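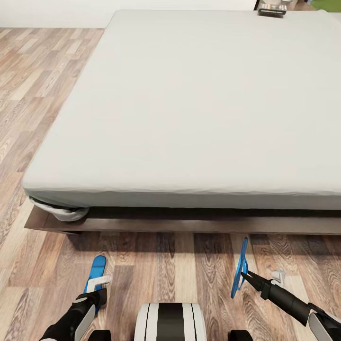
The Ciline studio lot in Ciltville opened its gates for one afternoon in March, and 327 people had signed up. We started on Stage 2, where the interiors for the period drama Limness were shot. The palace hall is plaster over timber and sounds hollow when you knock on it.

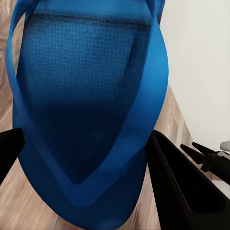 *Vol. 7, p. 2*

After the break we saw the costume store – 1,559 pieces, all tagged by scene. The last stop was the Nijs screening room, with a short reel of unused takes. Parking was tight by 3 p.m.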